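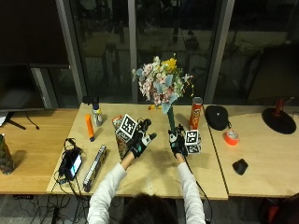

Progress report to the Rurano Fund, June
Grant: Juvitz Street reading and writing evenings
Prepared by Chenxi Liao

The evenings have now run for most of the grant period. Of the 52 adults who signed up, 40 are still coming. The Fund's form asks me to enter this as a "retention success" and I have done so, but I would be careful with it. Signing in at the door and learning to read a lease are different things, and our sign-in sheet only measures the first.

The Bisen workbooks are the weak spot. We spent 2,000 dollars on them because the earlier report called them proven. I have looked for the proof and found a leaflet. Learners get through the early units quickly, then stall at the chapter on forms, where the print shrinks and the exercises stop matching the answer key. Tutors have gone back to using real mail: gas bills, school letters, a jury notice. Attendance at those sessions is better, though the weather improved in the same weeks and I can't separate the two.

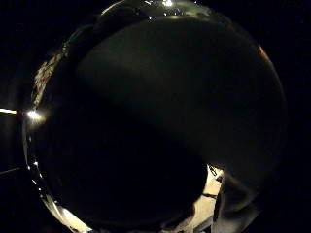

Mihret Kassa disagrees with me about the workbooks and asked that it be noted. Her view is that the two tutors who followed the units in order had no such trouble, and that the rest of us skipped the spelling pages and then blamed the book. She may be right about the spelling pages. I still would not buy a second set.

The move to the Workneh building has been put off again. We were promised a later closing time there, which would help people on day shifts, but I have yet to see it in writing. Until I do, the plan is to stay where we are and finish at 8:30.

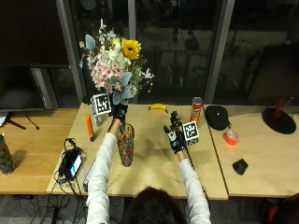 Spending is within budget, apart from photocopying – all that real mail has to be copied with the names blanked out. I have moved money from the publicity line to cover it. The posters brought in very few people as far as I can tell; most learners say a relative told them.

For the next period I am asking to replace the end-of-course survey with a short reading task at the start and finish. The survey scores are very high and I don't believe them. A draft of the task is attached, along with the tutor hours.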